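Print this page | E-mail to a friend

Brikis breakfast club: progress report to Keskinen

Hello Lempi! The steamer we bought with your grant gets used all the time (best 72 euros we've spent), and the white buns are what everyone asks for. 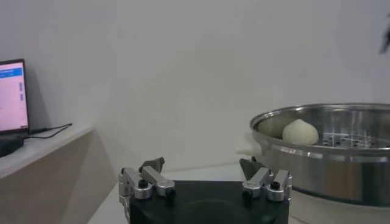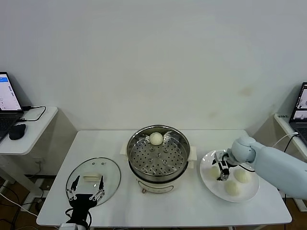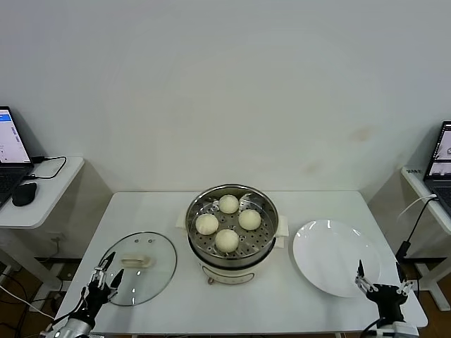
The steamer pot. Second and third photos: lid off, with one bun, then four, in the basket.

Four fit nicely with space between them. Next I'd like a second basket before March, please!

Onni Honkanen

Last updated: Sat 24 November

Comments
Jad Ghanem: What filling?
Onni: Red bean, mostly.
Pak-hei Ko: Save me one!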